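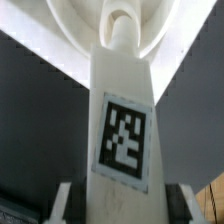

Marker am weißen Pfosten, leicht schief angebracht.

**16. November 2025**

So, Freigabelinks in Hasow, Runde zwei. Ich schreib das jetzt gleich auf, sonst weiß ich es im nächsten Sprint wieder nicht mehr (und Bouchra fragt garantiert!).

Ausgangslage: Genalyn hat gestern den Nur-Lesen-Link für das Board »Prulholm« an die Leute von Saludo geschickt. Bei denen kam die Seite hoch, aber die Spalte »Offene Punkte« war komplett leer. Bei mir alles da, bei Rogelio auch. Erst dachte ich an den Cache, also Cache geleert, neu geladen, nichts. Dann im privaten Fenster ohne Anmeldung probiert, und siehe da: leer!

Der Link merkt sich den Filter, der beim Erstellen aktiv war, und zwar samt dem Wert »Mir zugewiesen«. Wer nicht angemeldet ist, hat kein »mir«, also fällt alles raus. Klingt im Nachhinein logisch, hat mich aber den halben Vormittag gekostet.

Was ich probiert habe:

- Filter zurückgesetzt, alten Link nochmal geöffnet: immer noch leer, der alte Stand bleibt drin
- Link widerrufen und neu erstellt, ohne Filter: alle 353 Einträge sichtbar
- neu erstellt mit Filter `status != archiviert`: 323 Einträge, so wollen wir es haben
- dasselbe mit gespeicherter Ansicht statt Filter: geht auch, lädt aber spürbar zäher

Der Export nach Hasis hat das Problem übrigens nicht, der läuft über das Dienstkonto und ignoriert persönliche Filter sowieso. Da hatte ich kurz Panik, weil Zinhle den Export für ihre Auswertung nimmt – alles gut, hab ihr geschrieben.

Noch unklar: Kommentare. Im privaten Fenster sehe ich die Sprechblase mit der Anzahl, beim Draufklicken passiert gar nichts. Kann Absicht sein, kann ein Bug sein, in der Doku steht dazu kein Wort. Trinidad meint, in der Version vom Juli gingen die noch auf. Ich hab ein Ticket aufgemacht, Priorität niedrig.

Todo:

- [x] neuen Link an Genalyn
- [ ] die 5 alten Links widerrufen (Rogelio fragen, ob davon noch welche irgendwo im Wiki hängen)
- [ ] Hinweis zum »Mir zugewiesen«-Filter in unsere Anleitung
- [ ] Kommentare mit Bouchras Gastkonto gegenprüfen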